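Cómo poner a prueba un robot doméstico con la caja de los aperitivos

Antes de preguntarse si una máquina puede llevar una casa, conviene preguntarle si puede sacar un paquete de galletas saladas de una caja y dejarlo en fila con los demás.
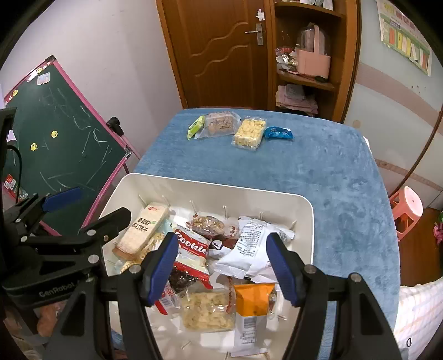
Gayan Nanayakkara escribió en los comentarios de la entrega anterior que su lavavajillas lleva años haciendo una tarea doméstica entera sin que nadie lo aplauda, y que no entiende por qué a un brazo hay que celebrarle una galleta. Tiene razón a medias. Al lavavajillas le colocamos nosotros los platos; a la pinza le dejamos los paquetes como caigan.

Lo que necesitas

- Una caja de plástico de paredes altas.
- Unos 18 paquetes variados: bolsas transparentes, envoltorios brillantes, algo alargado y algo que cruja.
- Una mesa con mantel.
- Una pinza de dos dedos. Yo uso la Skolby, que costó 329 euros y mucha conversación en casa.
- Paciencia, que no viene incluida.

Paso 1. Llena la caja sin ordenar nada. Si colocas los paquetes de pie como en una tienda, habrás hecho tú el trabajo.

Paso 2. Marca la fila de destino en el extremo opuesto de la mesa. Deja un palmo entre la fila y el borde; la primera vez no lo hice y el perro quedó muy a favor de la automatización.

Paso 3. Haz tú la tarea con la pinza en la mano, despacio, y graba las repeticiones. El manual de Wuteo recomienda 3,000. A las 10 ya se te ocurren otras aficiones, pero sigue.

Paso 4. Deja que lo intente la máquina. Anota tres cosas: si agarra, si aplasta y si suelta donde debe. Los paquetes rígidos suelen ir bien. Las bolsas blandas se escurren, y las transparentes confunden a la cámara, que ve el contenido y calcula mal dónde empieza el plástico.

Paso 5. Mezcla la caja y repite. Aquí se cae casi todo - también el optimismo.

Problemas frecuentes

La pinza coge dos paquetes a la vez: baja la apertura de los dedos antes de entrar.

Se queda quieta sobre la caja: cambia la luz. Con la lámpara Dridby de lado, la mía dejó de meditar.

Rompe las galletas: reduce la fuerza, y guarda las migas para un rebozado.

¿Sirve ya para casa? Para vaciar una caja conocida, en una mesa conocida y sin prisa, casi. Para guardar la compra mientras tú haces otra cosa, todavía no. Mi vecina Wongsuwan lo hace en lo que tarda el robot en calibrarse, y además cierra el armario.

En la próxima entrega, calcetines.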